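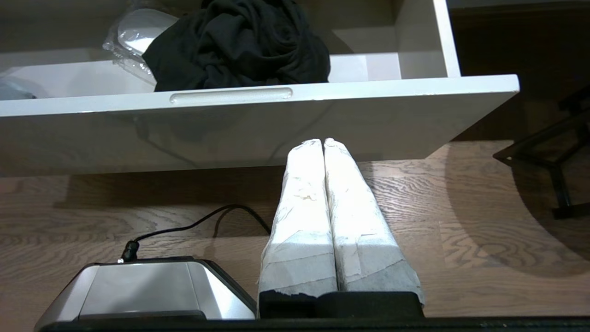
Drawer open, wrist camera.

2 min read

May 22, 2022. Student project Kulinero, drawer task. Today Laimutė and I tried again with the wide drawer. We made 16 trials, and in 3 of them the arm stopped before the handle. I wrote the joint values in the shared table.
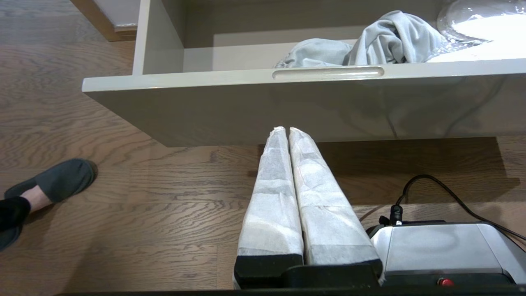 My part is the finger padding. Triin wants bare fingers, but I am afraid for the glossy front. The white wrapping already has creases and gray spots, so I will change it before the next 20 trials. Uldis, please order more tape.

The second question is where to grip soft things. Cloth gives no clear edge, 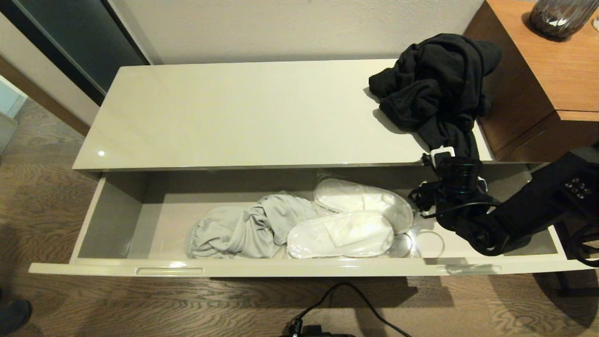

and the depth values on plastic are also bad. Baiba proposes to take the cloth first and leave the bag for August. I agree. To do: check the cable length at full reach.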